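Hement Residents' Help Pages
Section: Walls, Paint and Finishes

Repainting a white wall before the end of a tenancy

Posted by Unit 111, Vellberg House

My lease obliges me to return the apartment "in the decorative condition in which it was received." The walls are plain white throughout. I have lived here since November of the year before last, and the long wall in the main room now shows scuff marks at shoulder height and several filled nail holes that remain visible in daylight. I would be grateful for guidance on two points. First, is it acceptable to touch up the marked areas only, or must the entire wall be repainted? Second, does the management office hold a record of the paint that was used? The inspection is set for 11th December and I wish to have the work finished well before then.

Gilberto Inga
Huaranga Property Services, resident advisor

The lease does not require a full repaint where the wear is ordinary. Light scuffing is regarded as ordinary wear. Filled holes are assessed separately, and a filled hole that is flush and painted over is normally accepted.

Please proceed in the following order. Wash the marked areas with warm water and a small amount of dish soap, then allow the wall to dry overnight. Many scuffs will come away at this stage and need no paint. Sand any raised filler with fine paper and wipe off the dust. Apply a thin coat of primer to the filler only. Unprimed filler absorbs paint unevenly and will show as a dull spot.

With regard to touching up, white paint changes in tone as it ages, and a fresh patch in the middle of an older wall is frequently more noticeable than the mark it covers. Where there are several patches on one wall, we advise painting that wall from corner to corner, using a roller, in 2 coats. The adjoining walls may be left as they are. A slight difference in tone is seldom noticed where two walls meet at a corner.

The office does hold paint records. Kindly submit a written request quoting your unit number. For Vellberg House the finish is a flat white. An eggshell or satin finish should not be substituted, as it will reflect light differently.

Dokerden tenant

I did mine with a small brush and regretted it. Every patch showed when the sun came in. Use the roller. Also leave 30 minutes to tape the baseboard properly, and keep your receipts. My deposit was 800 and it was returned in full, although I had to write to them a second time.

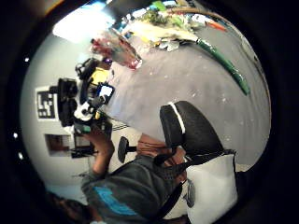
A plain white wall indoors.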